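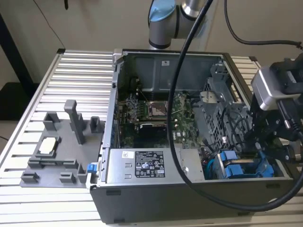
第3回 分解・組立セルの導入キットを評価する(配布資料)

先週の続きからいきます。前回は仕様書の読み方だけで時間切れになってしまったので、今日は実機の話をたっぷりします! 題材はJitanoの卓上セル導入キットです。アーム、グリッパ、手首カメラ、それに部品を仮置きする治具プレートの造形データまで一式で付いてくる、という商品ですね。うちの実習室で2週間借りて触ってみたので、その感想を交えながら、導入キットというものをどう評価するかを考えていきましょう。

対象ワークはデスクトップPCの本体です。デルのタワー型を横に倒して、側板を外して、中身が上を向くように置く。課題はCPUの載せ降ろしと、ドライブまわりの作業。なんだ簡単じゃないか、と思った人は、今度自分の手を軍手でくるんで、箸でやってみてください(笑)。私は途中で嫌になりました。

1. まず「置き方」で半分決まる

カタログを見ると、つい可搬重量とか繰り返し精度とかに目が行きますよね。私も昔はそうでした。でもキットを借りて初日にやったことは、ほとんど置き方の調整です。溝付きのアルミ定盤の上で筐体をどこに据えるか。ケースを倒したときに、電源ユニットがどちら側に来るか、ドライブベイがアームから見て手前か奥か。これで手首の姿勢がまるで変わります。

グリッパをドライブ側へ伸ばしていくと、最初に気になるのは指先より手首のカメラの張り出しです。指は入るのにカメラの箱が先にぶつかりそうになる、という場面がとにかく多い。Jitanoの資料には指先の寸法は丁寧に載っているのに、カメラ込みの外形図が付録の最後にしかないんですよ。ここは減点しました。みなさんがレビューを書くときも、「工具先端」と「工具全体」は必ず分けて見てください。

それからケーブル。アームまわりの太い黒いケーブルが、筐体の上を横切るように垂れてくることがあります。PC内部にも黒い配線の束があるので、色で区別する画像処理を組んだ人は痛い目にあいます。グリッパの指も黒、配線も黒、ケーブルも黒。あちゃー、という感じです。

2. 治具プレートの話(ここが今日の本題)

個人的に、このキットで一番気に入ったのは3Dプリントの治具プレートです。灰色の板にポストやホルダーが何種類か立っていて、中央に四角いポケットがある。CPUはこのポケットに置きます。銀色のヒートスプレッダを上にして寝かせておくと、位置がだいたい決まってくれるので、カメラで毎回ゼロから探さなくていいわけです。

ポケットのすきまをどれくらいにするか。これ、レポートで必ず聞きますからね! きつくすれば位置は決まるけれど、置くときに引っかかる。ゆるくすれば置きやすいけれど、次に取るときに角度がずれている。入口だけ面取りする、という手もあります。造形データは編集できる形式で配られているので、各班で寸法を変えて印刷してみてください。

ホルダーの形がばらばらなのも見どころです。U字、L字、四角、縦長のポスト。最初は統一したほうがきれいなのに、と思ったんですが、班ごとに置きたい部品が違うとこの雑多さがありがたくなってきます。キットの説明書では「汎用ホルダー」の一言で片づけられていて、もったいない! せっかくなので、どの形に何を預けるか、自分たちで対応表を作ってほしいです。

注意をひとつ。プレートと筐体の相対位置がずれると、教示した点が全部使えなくなります。プレートだけ固定して筐体は手で置く、という班が毎年出るのですが、両方に当たりを付けてください。

3. CPUソケットという難所

ソケットは金属の固定枠で囲まれていて、まわりには小さなヒートシンクやコンデンサが並んでいます。つまり、真上から降ろして、真上に抜く。横から逃げる余地がほとんどありません。

Jitanoのキットには力覚の簡易設定が付いていて、「やさしい」「標準」「強い」の3段階から選べます。わかりやすくていいんですが、中身の数値を見るには別メニューを開かないといけません。授業では必ず数値のほうを見てください。「やさしい」で動かしたから大丈夫、はレポートでは通りません。私がへそを曲げます。

比較用に、Dierckxのソフトウェア版も少し触りました。こちらはアームを自分で用意して、動作計画とカメラ校正だけ買う形です。設定項目が多くて最初は途方に暮れるのですが、降下速度と接触判定を別々に触れるのはうれしい。慣れた人にはDierckx、最初の1台ならJitano、というのが今のところの私の好みです。好みなので、反対意見は大歓迎です。

4. サービスの部分も商品のうち

キットを評価するとき、学生のみなさんが書き忘れがちなのがサポートです。今回は借用期間中に2回問い合わせをしました。1回目はカメラ校正の手順について。返事は当日中に来て、図も付いていて、文句なし。2回目は治具データの単位の件で、こちらは火曜に送って返事が来る前に自分で気づいてしまいました。インチで読み込んでいただけ、というお恥ずかしい話です。

出張立ち上げはTrendthorpeが請け負っていて、別料金です。見積もりを取るときは、教示点の作り直しが含まれるかどうかを確認してください。ワークの機種が変われば作り直しになりますから、ここが抜けていると後で泣きます。廃棄PCの分解をやりたいというRoltetsteadの工房からも同じ相談を受けました。届くPCの機種がそろわないので、教示点の管理が一番の悩みだそうです。

5. 試行記録のつけ方

借用中、各班の試行を全部合わせると445回になりました。そのうち記録用紙にきちんと条件が書いてあったのは133回分です。……少ない! 成功か失敗かだけ丸をつけて、力の設定も治具の版も空欄、という用紙がどっさりありました。これでは成功率を出しても何の成功率なのかわかりません。

次回からは、最低限つぎの項目を書いてください。

治具プレートの版(印刷した班と改訂の番号)
筐体の置き方と、当たりの有無
力の設定(段階名と数値の両方)
失敗したときに最初に触れた場所

最後の項目が大事です。「失敗」とだけ書かれても手が打てません。固定枠に触れたのか、ケーブルに引っかかったのか、手首カメラが先に当たったのか。ひとことでいいので書いてください。

6. 次回までの課題

A4で1枚、Jitanoのキットを自分が買う立場で評価してください。良い点だけ、悪い点だけのレポートは書き直しになります。価格は授業ページの見積書を使うこと。治具プレートの改造案を図で添えてくれたら加点します。手描きで結構です。

実習室のセルは昼休みも使えますが、電源を入れる前に非常停止の位置を必ず確認してくださいね。筐体を外に出すときは、側板とねじをトレイに入れて一緒に棚へ。先月、ねじが1本行方不明になって、いまだに見つかっていません。見かけた人は教卓の上に置いておいてください。

次回はDierckxの画面を映しながら、カメラ校正をみんなでやります。ノートPCを忘れずに!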